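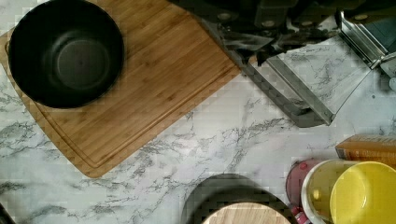 Text: Cherry Mae Evangelista | 2022-11-06 | Wohnen & Küche

Die Mitte bleibt frei

Zuerst das Brett. Liegt schräg, oben links auf der Platte, und ich will es sofort gerade rücken. Grethe Mogensen hält meine Hand fest. »Lassen.« Dann lacht sie, immerhin.

Weiße Arbeitsplatte, graue Adern. Ob das Marmor ist, will ich wissen, und Grethe sagt, das frage jeder und sie antworte grundsätzlich nicht. Man solle darauf kochen und nicht darüber reden. Die Adern laufen kreuz und quer, na ja, eher schräg, an manchen Stellen dicht wie ein Flussdelta auf der Landkarte, dann wieder kaum zu sehen. Krümel verschwinden darauf, sagt sie. Das sei Vorteil und Nachteil.

Ich bin wegen der Mitte hier. Seit Wochen redet meine halbe Redaktion davon, dass man in der Küche alles an den Rand räumen soll. Alles! Messerblock, Öl, Schüsseln, Brett, Obst. Eine freie Fläche, auf die nichts gehört, außer dem, was man gerade tut. Klingt nach Kalenderspruch. Bei mir zu Hause steht in der Mitte die Post.

Grethe richtet seit vielen Jahren Küchen ein, die kleinen vor allem, Altbau, zweiter Hinterhof, Fenster zum Lichtschacht. Inseln mag sie nicht. Hängeregale auch nicht. Ihr Büro heißt Nurna und besteht aus ihr, einem Telefon und Preben Lykkegaard, der die Tischlerarbeiten macht und selten ans Telefon geht.

Also, die Regel. Sie ist kurz. Was man täglich braucht, steht am Rand der Platte. Was man nicht täglich braucht, steht woanders. Die Mitte bleibt frei, auch nachts, auch wenn Besuch kommt. Grethe nennt das die Landebahn. Einkaufstüte rein, abstellen, fertig. Wer erst schieben muss, stellt die Tüte auf den Boden, und dort bleibt sie dann bis neun Uhr abends. Kenne ich.

Der Rand ist kein Lager

Mein erster Fehler, gleich am selben Abend: ich habe alles an den Rand geschoben und mich toll gefühlt. Sah aus wie ein Flohmarkt mit Loch. Grethe am Telefon, trocken: »Am Rand darf man die Wand noch sehen.«

Preben ist da strenger. Er stellt alles auf den Fußboden, wirklich alles, und dann kommt nur zurück auf die Platte, was man in die Hand nimmt, ohne nachzudenken. Bei seinem letzten Kunden blieben am Ende 111 Teile auf den Fliesen. Preben hat sie gezählt, er macht das immer, er schreibt die Zahl mit Bleistift innen an die Schranktür. Manche Kunden finden das nett. Andere streichen drüber.

Zum Selbermachen, in der Reihenfolge, in der er es macht:

Abends anfangen, nach dem Abwasch. Alles runter. Platte feucht abwischen, trocken nachwischen. Brett zuerst zurück, auf die Seite der Schneidehand. Dann die Schüssel für Abfälle. Dann Salz und Öl, dicht am Herd, aber nicht so dicht, dass die Flasche warm wird. Schluss. Der Rest wartet bis zum nächsten Morgen und viel davon wird nie wieder vermisst.

Am nächsten Morgen fehlte mir der Toaster. Durfte zurück. An den Rand!

Ein Brett, das liegen bleiben darf

Über Bretter kann man streiten. Holz gegen Kunststoff, Kopfholz gegen Langholz, die Debatte gibt es in jeder Familie. Bei Grethe liegt Bambus. Honigbraun, streifig, mal heller, mal dunkler, mit einer flachen Saftrinne innen am Rand entlang. Die Ecken sind rund. Ein Brett, das man anfasst und nicht nur anschaut.

Bambus ist streng genommen ja Gras, das hat mir Aksel Bisgaard dann lang und breit erklärt. Er verkauft Küchenkram in einem Laden, der Lornel heißt, und hat zu jedem Brett eine Meinung. Es wird aus Streifen verleimt, ist hart, wiegt wenig und nimmt nicht so schnell Wasser auf wie manches billige Weichholz. Die Messer allerdings werden etwas schneller stumpf. Wer sein gutes Messer liebt, schleift halt öfter. Oder kauft Ahorn.

Pflege, im Telegrammstil, ich hab mitgeschrieben so schnell ich konnte. Nie in die Spülmaschine. Nie im Wasser liegen lassen. Heiß abwischen, beide Seiten, auch die saubere, sonst verzieht es sich. Hochkant trocknen. Alle paar Wochen Öl, geschmacksneutral, dünn, über Nacht einziehen lassen, morgens den Rest abreiben. Zwiebelgeruch: grobes Salz und eine halbe Zitrone, fünf Minuten reiben, abspülen. Funktioniert, habs probiert. Bei Knoblauch nur so halb.

Und die Rinne? Die macht Arbeit. In der Rinne sammelt sich alles, Tomatenkerne, Brotbrösel, Petersilie. Aksel fährt mit einer alten Zahnbürste durch. Grethe mit dem Daumen, unter fließendem Wasser, und findet die Zahnbürste albern. Für Brot braucht es keine Rinne, sagen beide, für Braten und Melone unbedingt. Wer nur ein Brett haben will, nimmt eins mit Rinne auf der einen Seite und glatt auf der anderen, und merkt sich, welche Seite die für Zwiebeln ist. Ich merke mir das nie.

Warum es schräg liegt, wollte ich dann doch noch wissen. Handgelenk, sagt Grethe. Gerade vor dem Bauch schneidet man mit eingezogener Schulter. Ein bisschen gedreht, und der Arm läuft von allein. Ich habe es zu Hause versucht und fand es erst furchtbar unordentlich. Jetzt lege ich es jeden Abend schräg hin. Mein Mann legt es jeden Morgen wieder gerade. So leben wir.

Schwarz auf Braun auf Weiß

Auf dem Brett eine schwarze Schale. Rund, matt, dicker Rand, seitlich ein kleiner dunkler Griff oder so eine Art Nase. Innen flacher Boden. Mehr ist das nicht, und es sieht gut aus, das muss man sagen.

Schwarz in der Küche, da hatte ich Vorbehalte. Kalkflecken, Mehlspuren, jeder Fingerabdruck. Stimmt alles. Mattes Schwarz verzeiht wenig, wenn man nach dem Abwasch nicht abtrocknet. Trotzdem: Zitronen darin, rote Zwiebeln, grüne Bohnen, alles leuchtet plötzlich. Aksel verkauft dunkle Schalen am besten an Leute mit heller Platte, die anderen greifen zu Creme. Er hat eine Serie namens Fallahi im Schaufenster und eine namens Vorata im Lager, die erste ist die schönere, die zweite stapelt sich besser. Zwei Schalen, mehr brauche ein Haushalt auf der Platte nicht. Eine für das, was noch gegessen wird, und eine für das, was auf den Kompost geht. Nicht verwechseln, bitte.

Die Schale gehört auf eine Ecke vom Brett. Fand ich erst blöd, nimmt ja Schneidefläche weg. Aber beim Kochen wandert die Hand nur ein kleines Stück, wischt mit dem Messerrücken, zack, drin. Bitte mit dem Rücken, die Schneide leidet sonst. Und nichts tropft auf die Platte, wo es in einer grauen Ader verschwindet und erst am nächsten Tag klebt.

Was es kostet

Nichts, eigentlich. Räumen ist gratis. Grethe kommt allerdings nicht umsonst: 535 Euro für einen Tag, Preben inklusive, Anfahrt extra. Die meisten buchen sie, weil sie umbauen wollen, und am Ende bauen sie nicht um. Sie erzählt das ohne Stolz, eher etwas genervt, Umbauten machen ihr nämlich mehr Spaß.

Wenn doch gebaut wird, dann meistens an der Höhe. In vielen alten Mietküchen liegt die Platte auf 86 Zentimetern, und das ist für große Leute ein Elend. Faustregel von Preben: Arm anwinkeln, Handbreit unter dem Ellbogen ist Schluss, da gehört die Platte hin. Wer nicht bauen darf, stellt sich ein dickes Brett hin. Hilft beim Schneiden, beim Teigkneten nicht. Dafür hat er keinen Rat, er backt nicht.

Beim Licht sind sich die zwei uneins. Grethe will es von vorn, unter dem Hängeschrank, falls denn einer hängt. Preben will eine Lampe, die man drehen kann. Bei heller Platte reicht oft weniger, als man denkt, und von hinten darf es auf keinen Fall kommen, dann schneidet man im eigenen Schatten.

Brynhildur Sveinbjörnsson hat sich im Mai beraten lassen, Dachwohnung, zwei Kinder, eine Zeile Küche unter der Schräge. Ich hab sie angerufen. Ob die Mitte noch frei ist? Pause. Meistens, sagt sie. Unter der Woche ja. Am Wochenende wird gebastelt, und zwar genau dort, es ist nun mal die einzige glatte Fläche in der Wohnung. Abends kommt alles in eine Kiste und die Kiste kommt aufs Fensterbrett. Das Fensterbrett ist jetzt voll. Grethe weiß davon nichts, ich solle es ihr auch bitte nicht sagen.

Und bei mir? Vierter Tag. Toaster am Rand, Brett schräg, Schale drauf. Die Post liegt jetzt auf dem Kühlschrank, da muss ich mich strecken und sehe sie nicht so oft, was bei der Stromabrechnung ein Fehler war. Gestern habe ich eine ganze Einkaufstüte in einem Rutsch abgestelt, ohne vorher etwas wegzuschieben. Mitten auf die Landebahn. Danach stand sie da bis neun.

Wir verwenden Cookies, um unsere Seiten für Sie zu verbessern. Mit der weiteren Nutzung stimmen Sie dem zu. Einstellungen ändern | Alle akzeptieren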